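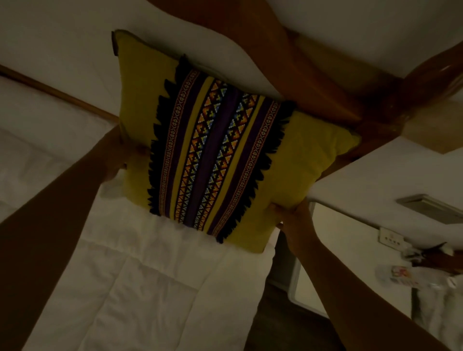
Unit 4: Soft goods in the bedroom

Reading for this unit: the Stuvisora bench report, sections on bedding and upholstery. Bring the grasp worksheet from Unit 2, filled in.

1. Where the chore stands

Making a bed and setting out cushions is a short job for a person. For a machine it is still a research problem in most homes. Floor cleaning went to market early because the floor is flat, the tool never leaves it, and a missed patch costs little. Bedroom work has none of these properties. The objects bend, the surfaces underneath them bend too, and the furniture has parts above the working height.

The question for this unit is narrow: can a two-armed machine pick up a decorative cushion, move it past fixed furniture, and put it down facing the right way? The answer in these notes is "sometimes, under supervision." By the end of the unit you should be able to say which step fails and why.

2. The object

A filled cushion has no fixed shape. Its outline depends on where it is held and on how the filling has settled. Three consequences follow.

Corner grasps. A corner gives the fingers a thin edge to close on. It also lets the middle sag, so the far corners move after the grasp is complete. A planner that treats the cushion as a rigid square will be wrong about the clearance it needs.

Trim. Piping is useful: it is a firm line that can be found by touch and followed. Fringe is a nuisance. Tassels blur the outline in a depth image, catch between fingers, and hide the fabric beneath them. A woven band with fringe on both sides puts the worst edges in the middle of the face, where a segmentation routine may split one cushion into several objects.

Facing. A patterned band fixes which way the cushion should look. A plain cushion can be turned a quarter and nobody minds. A banded one cannot.

3. The surroundings

The standard test bed at Flekberg is a low platform with nothing above it. Real bedrooms include canopy frames, sloped ceilings and shelves. With an overhead beam, the arms must either keep the cushion below it or take it around.

Contact with the beam is not always an error. A person will push a cushion against something solid to get a better hold, or to square it up between the hands. The furniture then works as a third hand. Most planners forbid contact with anything but the target, and so give up a method that people use without thinking. Itzel Varela's group at Quintero has argued for permitting light contact with a force limit. We will use their rule in the lab.

Low light matters as well. White bedding against a white wall offers few features in a dim room, and a quilted cover has folds that look like edges. Color helps with a bright cushion and does nothing for the pillows.

4. Results from the course rig

The figures below come from the Surkine rig, run by Marisol Maldonado in October. One cushion type, one bed, operator standing by.

Trials attempted: 169
Trials completed without help: 40
Arms used: 2

Most stops occurred after the lift – the grasp held but the cushion swung, and the arms halted on the clearance check. Dropped cushions were less common. Wrong facing was scored as a failure even when placement was otherwise good. If you think that scoring is too strict, say so in your write-up and propose another.

Do not quote the completion rate as a general figure for household robots. The cushion was placed by hand at the start of each trial, and the duvet was smoothed between trials. Both steps are part of the chore and neither was automated.

5. Terms

Bimanual grasp: a hold in which both hands carry load on the same object.

Regrasp: letting go with one hand and taking a new hold while the other keeps the object up.

Extrinsic contact: contact between the held object and something else in the room, such as a beam, headboard or wall.

Sag: vertical drop of the unsupported part of a soft object, measured from the line between the two grasp points.

6. Lab task

Work in pairs. One person holds a cushion by two lower corners, arms extended and raised, and the other measures sag. Repeat with one hand moved to an upper corner. Then press the top edge against a fixed bar and measure again. Record arm position each time – a wide V and a narrow one give different values.

Write one page on whether the contact rule should allow the third case. State the force limit you would set and how the machine would know it had been reached.

Hand in on 2021-03-18, on paper, with both names. Unit 5 covers fitted sheets.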